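Tiltbridge Word List

Hello, and thank you for stopping by. Tiltbridge is a collection of 3164 dialect words and sayings, gathered by Perla Huerta and Anca Lungu from letters, recipe books and a good many long chats over kitchen tables. It began as a list of names for rain – there are a lot of them – and rather grew from there.

Each row has the word, a plain meaning, the village where we heard it and, if we were lucky, a sentence it was used in. The Pukport words are in their own file, as the spellings there are still being argued over (very kindly, we should add).
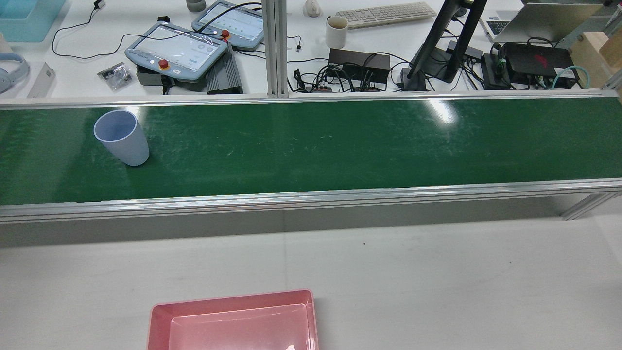 Page last changed: March

Around 700 entries have no sentence yet, and 127 are marked "unsure", meaning that one person gave us the word and we haven't heard it anywhere else. Please leave those marks in if you pass the list on.

The files are plain text with tabs between the columns, and they should open happily in any spreadsheet. You're welcome to use them for teaching, family history or simply for fun, as long as you mention Tiltbridge somewhere. If your gran said it differently, do write and tell us – Anca looks after the corrections and reads every one.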